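Where the Hotel Towel Goes

258 shares | 2 comments

The sheets and towels of a mid-sized hotel spend more time outside the building than most guests would guess. In Stirnport, where almost every hotel on the waterfront gave up its own laundry long ago, the linen leaves by van before breakfast and comes back the following afternoon. The rooms could not open without it, yet the trade that handles it rarely appears in the town's brochures.

The largest of the local plants is run by Suveo, a contract laundry on the inland side of the rail yard. It serves hotels with a combined total of 1323 rooms. Work starts at four in the morning. Bags are weighed at the dock, opened on a belt and sorted by hand into bed linen, table linen and bath linen, with a separate bin for anything stained by makeup or sunscreen. Bath linen is the heaviest part of the load and the slowest to dry, and in August it sets the pace for the whole plant.

Ownership of the cloth has changed as well. Under the older arrangement a hotel bought its towels and paid for washing by weight. Under the rental system, now the more common of the two in Stirnport, the laundry owns the stock and the hotel pays for each clean piece delivered. The Hevik, a family hotel near the ferry landing, moved to rental two winters ago and turned its former linen store into an office. Its managers report fewer shortages on Saturdays and a longer argument each month over missing bath mats. 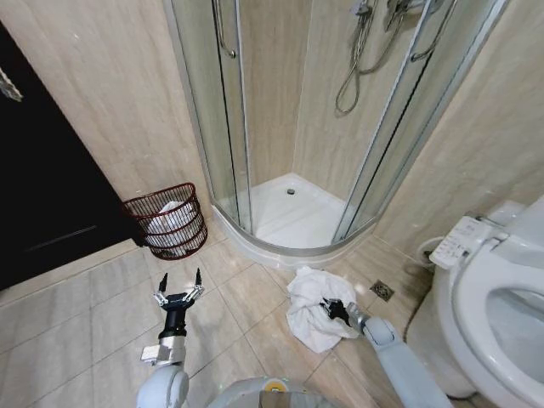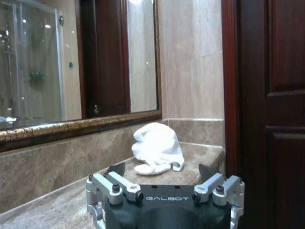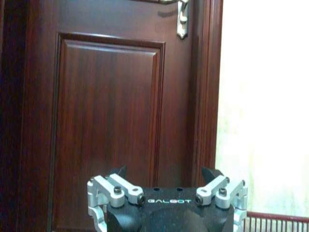 A bathroom with a white towel on the floor, a white towel on a countertop, and a wooden door.

A housekeeper at the Hevik took the view that rental had made her work easier on most days and harder on a few. When the van was late, she said, there was no reserve shelf to fall back on, and rooms promised for two o'clock were handed over at three.

Suveo's answer has been to keep a small reserve at the dock, packed and ready to leave at short notice. The company has also begun to buy from Lã, a weaving mill that supplies a lighter towel with a tighter edge. The mill rates it for 700 washes. Hotels have been cautious. A thinner towel dries sooner and costs less to wash, but guests tend to judge a room by the weight of what hangs in it — and they say so in their reviews.

Towels withdrawn from service are cut down for cleaning cloths or sold by the bale to garages and boatyards. The bales leave Stirnport on Wednesday, on the same van that brings in the detergent.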